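Profiles > Dede Atinga > Posts > Thread

Dede Atinga
21 November 2025

I cancelled three magazine subscriptions this year and kept one. A few people asked how I decided, so I'm putting it in a thread.

I'd been paying by direct debit for years. The money went out, the magazines came in, and I read perhaps a third of them. The rest went on the pile by the stairs.

In April I moved the pile to get at the meter and it took me four trips. I started sorting it that evening and finished almost 2 weeks later.

The gardening one went first. It's a decent magazine, but it runs on a yearly loop. Once you've had it for a few years you've read the piece on pruning roses every way it can be written.

Kwofie was harder. I'd taken it from the early issues, when it was mostly long interviews with people who mended things for a living. Clocks, nets, church organs. Then it got a new editor and a lot of watches.

I wrote to say I was leaving and got a nice reply offering me six months at half price. I said no thanks. They sent two more issues anyway.

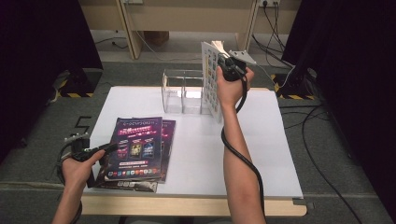
The third was the Enditik quarterly. Lovely paper, small type, and I could never finish an article without a lamp right over me. My sister has taken over that one. Her eyes are better.

So the one I kept is the Vutwood local history magazine. It's stapled, it comes out when it comes out, and the letters page is people correcting each other about bus routes.

The last issue had eleven pages on the Kirkusard brickworks, with a wages list copied out in full. My grandfather's foreman is on it. I'd only ever heard him called by his nickname, so that took some working out.

It has a print run of 1000 and I think they'd struggle without the subscribers. That did come into it. I'd rather my money went where it makes a difference to whether the next one gets printed.

On getting rid of the old ones: charity shops near me won't take magazines at all. The library took the Vutwood doubles for the local studies shelf. The dentist said yes to the gardening ones and then rang back and said no.

In the end I listed the early Kwofies online as one lot. A man drove over for them and stayed for tea. He was missing the issue with the net maker and had been looking for it for ages.

Someone asked about reading them on a tablet. I tried it through the library app. It's fine for a recipe. I can't read anything long that way – I lose my place and go and check the weather.

A practical point if you're cancelling: do it with the magazine before you stop the direct debit at the bank. I did it the other way round with the gardening one and had three letters about an unpaid balance.

Stairs are clear now, apart from shoes.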